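Derkwood Wall Rail System

The Derkwood rail is a steel hook rail for kitchens, mudrooms and small workshops. It holds everyday things off the counter and takes up very little wall. The rail comes in matte black, with the hooks in the same finish.

Each rail can be used alone or joined end to end with the connector from the Nera hardware kit, sold separately. Rails can be cut to length with a hacksaw. File the cut end smooth and fit the end cap before hanging.

Hooks slide along the rail and lock with a quarter turn. Spare hooks are sold in packs of 8. Do not hang more than one item on a hook.

Many customers put the rail on the back wall and a wire basket on the side wall, where small items stay within reach. The finish goes well with plain paint, tile and patterned wallpaper, including large plaids.
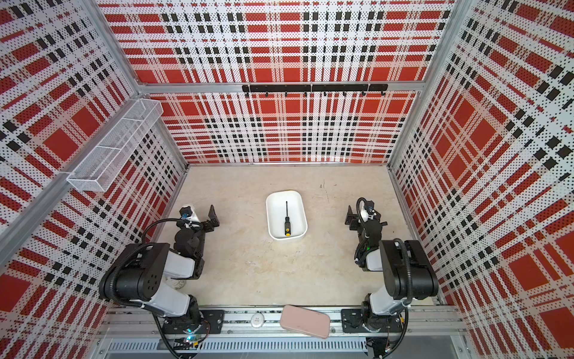 Specifications

Length: 449 mm
Spacing between wall brackets: 300 mm
Finish: matte black powder coat
Fixings: screws and plugs for masonry included
Order code: Derkwood 100

Care

Wipe with a damp cloth and mild soap. Do not use scouring pads or bleach. Check the bracket screws once a year and tighten if needed.

Delivery and returns

Orders ship from our Jodonside warehouse. Unused rails may be returned in the original box. Cut rails cannot be returned. For drywall anchors, see the Ung fixings page.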